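Skornville Open Bench

The Skornville Open Bench is an annual public demonstration of robotic computer dismantling and reassembly, held each March at the Fakell works in Skornville. It began as a private visit for local employers and was opened to the general public in its second year. The event is organised by Fakell, a firm that refurbishes used office computers, together with the design workshop Plulwood, which makes the fixtures and part holders used on the benches.

Background

Fakell was set up to recover working parts from desktop computers and workstations retired by schools, clinics and council offices. For most of its history the work was done entirely by hand. Robot arms were brought in under Rigoberto Arriaga, the firm's head of engineering, who argued that the public ought to be able to watch the machines at ordinary working speed. The first Open Bench was attended by 209 people. By the fourth, attendance had reached 811, and entry has since been by timed ticket, with a limit of 1,000 for the day.

Format

Doors open at 10 am. Visitors are taken through the works in small groups, beginning in the sorting hall and ending at the benches, where each group stays for 37 minutes. A member of staff stands beside each bench and explains the task in plain terms. Questions may be put at any time, and the arm is stopped on request so that visitors can look into the machine being worked on.

The computers are laid on their sides with the covers off. Holders for small parts are placed within reach of the arm, and are made by Plulwood on 3D printers to suit the job in hand. 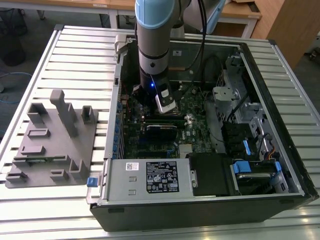
A gripper above the motherboard of an open desktop tower, with a 3D-printed fixture plate to the left.

Handling of processors

The part of the programme that draws the most questions is the handling of processors. A processor of the socketed type is held down by a hinged metal plate, which is locked by a lever. With the lever released and the plate raised, the chip can be lifted straight out. The contacts in the socket are fine and easily bent, and a chip that is lowered at a slant may damage them beyond repair. Staff therefore treat this as the hardest of the regular tasks - harder than the removal of drives or memory, which are larger and more forgiving.

Small cameras at the wrist give a close view of the chip and the fingers. During the Open Bench these views are shown on a screen above the visitors' rail. 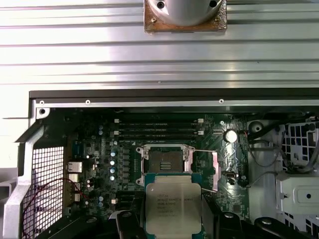
Wrist camera view of an Intel Xeon E5 processor held between the gripper's fingers beside an empty socket.

Loan Hà, who directs training at Fakell, introduced a short talk on thermal paste after several visitors in the third year asked what it was for. The paste fills the tiny gaps between a processor and its cooler and helps heat to pass from one to the other. Old paste is cleaned away before a processor is fitted with a new cooler. The talk is given at the bench and lasts a few minutes.
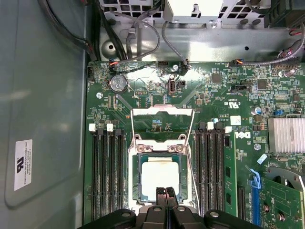
Processor with whitish paste residue in a Dell desktop, the socket's metal plate raised and the gripper's fingers close by.

Schools programme

A separate morning session for schools was added at the suggestion of Jarrah Tautahi, then a teacher in Skornville. Pupils take apart a computer by hand before they visit the robot benches, and compare notes with the staff afterwards. The printed guide for this session, written by Định Đỗ, is also issued to new starters at Fakell.

Reception

The event has been well received in the town, although early visitors complained of long waits and poor sight lines. The rail was raised on a low platform as a result. Nattawut Onsri, writing in the newsletter of the Sầm repair society, praised the slow pace of the bench sessions but asked for more time to be given to machines that cannot be saved. A display on metal recovery was added to the sorting hall the following March.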